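August, workshop notebook, late afternoon

Back on the natural dyes after a long stretch of paperwork, and I am so glad to have my hands in a bucket again. The weld from the Gerer garden came in at 600 grams once it was stripped and dried, a little better than last summer, and it smells like a barn in the nicest possible way (my opinion, I know some of you disagree).

I simmered half of it for an hour and left it to sit overnight with the lid on. The first skeins went in this morning after the usual alum soak. Cotton is always the stubborn one – it took the yellow politely and then gave a good bit of it back in the rinse – while the wool from Pastor grabbed everything it could and came out as loud as a lemon. I've pinned a snip of each inside the back cover so we can argue over them properly.
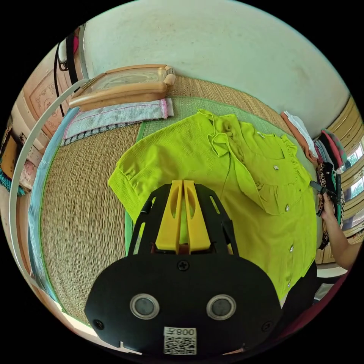
For the greens I went over the yellow with the small indigo vat, the one in the Dirnex pail. It had gone sleepy, so I warmed it up and gave it another spoonful of lime, and I waited until the top had that coppery skin before putting anything in. Dips were short, 10 seconds for the pale set and 17 for the darker one, with a good airing in between. I meant to do 7 skeins and stopped at five, partly from a sore back and partly to save the vat for whoever wants it tomorrow.

The tap water is still bothering me. The Rirov batch was done with rainwater and looks cleaner to my eye, so could somebody please leave the barrel lid off if it clouds over? Window test strips are up on the south side, half covered with card. Leave them be until the end of the month, and please write down anything you take from the weld jar.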